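Apr 12, 2019

Laundry day in the new place in Brirkau. I fold on the sofa now. The dining table went to my sister and I haven't replaced it.

The sofa is a Poduval sectional in cream leather, bought used. The seat is wide enough for a full load, and towels lie flat on it if you smooth them out first.
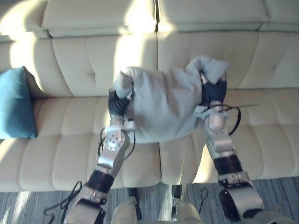 Folding spot, morning sun.

The sun is a problem for the leather. The seller said 2 hours of direct light a day is fine, but I get more than that in April. I have a bottle of Tusedent conditioner and plan to use it every 22 days. We'll see if I keep that up.

Floor next. The old rug shed so much that clean socks came up covered in fuzz. The gray one was $80 and doesn't shed.

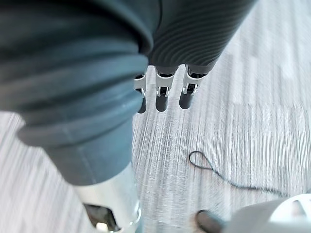
Đạt Quan: We had a gray one like that for years. Vacuum it in the same direction every time or it looks patchy. Also don't put clean stuff on it, it picks up more dust than you think.

Good to know. I've been going in both directions.

My order for folding is towels first, then shirts, then whatever is left. Shirts go on the back of the sofa until I have hangers. Socks get matched last, in front of the TV.

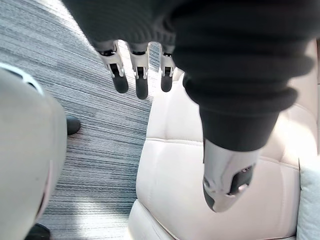
Someone replied that shirts should come first, before the wrinkles set, and that towels can sit in the basket all day with no harm done. Fair point. Trying it next load.

I ordered a pack of 28 hangers from Jandeo so the shirts can go straight into the closet. Until they get here it all happens on the sofa.

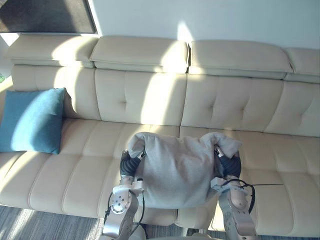 Do you fold towels in halves or thirds?
Thirds lengthwise, then in half. They fit my shelf that way, and the shelf is narrow.

Second load is in the dryer. More later if I get to the sheets.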